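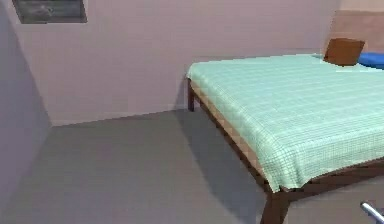 Bedroom scene, simulated, view with one gripper finger at lower right. Green checked bedspread, cushion and blue pillow at the head end.

Garkel Bedroom Teleop – README

Last edited Wednesday, April 17, 2024. Version 2 of the bedroom set. If you have version 1, bin it, the timestamps were wrong.

What's in it

Demonstrations of bedroom tidying, driven by hand over remote control in the Garkel simulator. One arm, one two-finger gripper, rendered rooms. 299 episodes kept. Recorded at the Duvcombe office over two stints, the first in October, the second this spring. No real robot data in this release. That lives in the Ladero set and has a different licence, don't mix the two without reading both.

Tasks

move_cushion – pick up the cushion, put it down somewhere else on the bed
pillow_to_head – pillow goes back to the head of the bed, long side against the wall
clear_bed – everything off the bed and on to the floor, any order
approach_only – drive up to the bed and stop, no contact

Instruction text is one line per episode, typed by the operator before starting. Spelling not corrected. "pilow" turns up a fair bit.

How it was recorded

Operator sits at a desk with a handheld controller, moves their hand, gripper follows. Trigger closes the fingers. Side button is the clutch: hold it, shift your hand back to somewhere comfy, let go, carry on. Clutch periods are in the logs as clutch=1 and the arm holds still through them. Most people training on this will want to cut them out. We left them in.

Operators saw the rendered view and nothing else. No depth, no second window. Makes them slow near the edge of the bed, lots of small corrections before touching anything soft. If your policy dithers at the mattress edge, it learnt it from us.

Each episode stops when the operator presses done, or at 90 seconds, whichever is first. Timed out ones are kept and marked timeout=true. A timeout isn't always a fail, check the success field seperately.

Files

episodes/ – one folder per episode, numbered, with gaps where we threw things out
episodes/N/frames/ – rendered views
episodes/N/actions.csv – hand pose, gripper command, clutch, time
episodes/N/meta.json – task, instruction, operator code, success, timeout, scene seed
scenes/ – room layouts, needed for replay
splits/ – train and held-out lists

Held-out list is 35 episodes. Split by scene seed, so a layout never shows up on both sides. Please use our lists if you're going to publish numbers, otherwise we can't compare anything.

Action format

Position in metres, room origin. Rotation as quaternion, w first. Gripper command from 0 (open) to 1 (shut). It's the command, mind – where the fingers got to is in finger_pos, and when they're squeezing a cushion the two don't match.

Longest episode runs to 3000 action rows. Rows are not padded. Pad them yourself or crop.

Replay

Load the scene by its seed, then feed actions.csv in open loop. Rigid things come back the same every time. Soft things don't quite, cloth drifts a little between machines, so a grasp that worked in the recording can slip in replay. For anything to do with soft items use the saved frames, don't re-render.

Success labels

Set by the operator straight after the episode, then looked over by a second person. Where they disagreed we took the second person. For pillow_to_head we were fairly generous, a pillow on the slant still counts if it's at the right end of the bed.

Known problems

- Gripper goes in and out of view. It may be just part of one finger in a corner, or gone altogether. Don't rely on seeing the fingers to work out the arm pose, read it from the csv
- Walls and floors are very plain. Policies trained on this alone do badly in cluttered rooms
- Bedspread is never pulled back or folded in any task. No bed-making here, please stop asking
- First few October episodes have the trigger reading stuck just above 0. Treat anything under 0.02 as open
- Left-handed operators were mirrored in the controller software but not in the log. Flag is lefty=true
- meta.json has both "colour" and "color" as keys depending on the stint. Will fix

Changes since version 1

Timestamps redone from the simulator clock. Duplicate episodes taken out. approach_only added. Scene files now ship with the data, no seperate download.

Licence and credit

Free for research and teaching. For anything you sell, ask first. Cite as Ait Brahim, Garkel Bedroom Teleop, version 2. Bugs to the issue tracker please, with the episode number and scene seed.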